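Testham 卓上オーブントースター ブラック
販売:Prollix キッチン用品

価格 2,980円(税込)
会員価格 2,298円(税込)
色:ブラック
商品コード:Asimix 17

Testhamのオーブントースターは、一人暮らしの方と、二人の家庭のために選びました。本体は黒です。扉はガラスで、まわりに銀色の金属の枠がついています。取っ手も銀色で、少し曲がった形ですから、指をかけるときに持ちやすいと思います。つまみは二つあります。一つは温度、もう一つは時間のつまみです。ボタンや液晶画面はありません。説明書を読まない私の父でも、最初の朝から使うことができました。

私は日本に来てから11年になります。はじめのアパートの台所はとても狭くて、トースターを置く場所を毎週かえていました。その経験がありますので、当店では、食卓の上に置いて、そのまま食事ができる大きさを大切にしています。お皿やマグカップを並べて、果物の小さい鉢も置いて、それでもまだ手を動かす場所が残る、そういう朝の食卓を考えています。 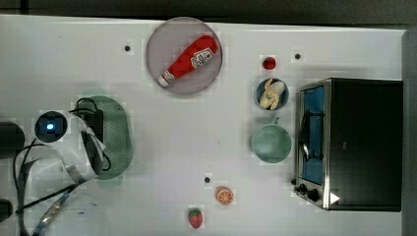 置く場所を決めるときは、扉の向きを先に考えてください。扉を座る人のほうへ向けると、中のものを取り出すのは便利ですが、開けたときにお皿に当たることがあります。食卓のはしに置いて、扉を横に向ける置き方を、私はおすすめします。壁と本体のあいだは、かならずあけてください。上に物をのせないでください。布巾やプラスチックの容器も、使っている間は本体から離してください。

朝食のほかにも、いろいろな使い方があります。
・食パン、ロールパンの焼き上げ
・チーズをのせたパン
・冷めたコロッケや天ぷらの温め直し
・輪切りのオレンジを低い温度でゆっくり乾かす
・バナナに少し砂糖をふって焼く

バナナは、皮をむいて、耐熱の小さい皿に入れてから焼いてください。網に直接のせますと、やわらかくなって下に落ちます。いちごは焼かないで、あとから添えるほうがおいしいです。ケチャップは、ピザトーストの場合はパンに薄くぬってから焼きます。たくさんぬると、焦げた味になりますので、足りないときは食べる前にかけてください。

タイマーは17分まで設定できます。長く焼く料理のときは、途中で一度扉をあけて、焼き色を見てください。つまみは、いったん大きく回してから、希望の時間に戻すと、時間が正しくなります。これは古い型と同じです。

お手入れについて
使ったあと、コンセントを抜いて、本体がよく冷めるまで待ってください。ガラスは、かたくしぼったやわらかい布でふきます。銀色の枠は指のあとがつきやすいので、最後に乾いた布でもう一度ふくと、きれいになります。パンくずの受け皿は、下から引き出して洗うことができます。金属のたわしは、傷がつきますので使わないでください。本体を水で洗うことはできません。

いっしょに使える品物
Abdellaのマグカップと、同じシリーズの小さい鉢は、別に販売しています。どちらもトースターの中には入れられません。耐熱の皿が必要な方は、注文のときに備考欄に書いてください。合う大きさのものをご案内いたします。

お届けと保証
ご注文の確認のあと、普通は三日以内に発送いたします。届いたら、扉のガラスにひびがないか、最初に確認してください。問題があるときは、箱を捨てないで、注文番号と一緒にメールでお知らせください。保証は一年間です。交換用の焼き網と受け皿は、9月から部品だけでも買うことができます。

ご質問の多いこと
つまみの交換だけ頼みたいというお問い合わせがあります。部品はございますが、お客様ご自身での取りつけは危ないですので、本体を当店へ送ってください。送料は、保証期間の中でしたら当店が払います。
はじめて使うとき、少しにおいが出ることがあります。窓をあけて、何も入れないで一度温めてください。

担当:Hagos Tufa
ページ更新:2018年6月16日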